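**Project report: Bag handling with a robot arm**
Group Deker, automation course, 2026-01-24

Our group started this project in September. The task from the course was to choose one object from daily life which is difficult for a robot, and to teach the arm to move it from one place to another. Most groups chose hard objects, such as cups and boxes. We chose soft ones, for we wanted to learn how fabric behaves when a machine holds it.

We named our program Rinuna. It has two parts. The first part reads the depth camera on the wrist and looks for the highest point of the fabric. The second part plans the path of the arm and keeps the speed low near the table.

**Problems**

The first weeks were slow. We had to learn how to set the tool center point, and we made an error in the sign of one axis. The arm stopped with a safety message each time and we did not understand the message. After we read the manual again, we corrected it in one afternoon.

The second problem was the depth data. Black fabric gives many holes in the depth picture, and our program took these holes for empty space. We tried 4 settings of the filter. The best one fills small holes but leaves the large ones, and we use it now for every run. A strap of a lighter color also helps, so the program looks for the strap first and for the cloth after that.

The third problem is not solved. When the fabric hangs down, it can cover part of the tool, and the program does not know where the lower edge is.

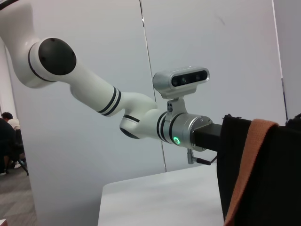

For this reason we added a waiting time of two seconds after each lift. The cloth swings less after the wait and the next movement is safer. It makes the whole cycle longer, but our teacher agreed that safety is more important at this stage.

**Next steps**

We have six weeks until the presentation at Galgate. Before that we want to write a simple model of the hanging fabric and compare it with the depth data. We also must clean the code of Rinuna and write comments in it, so that the next group can continue with it.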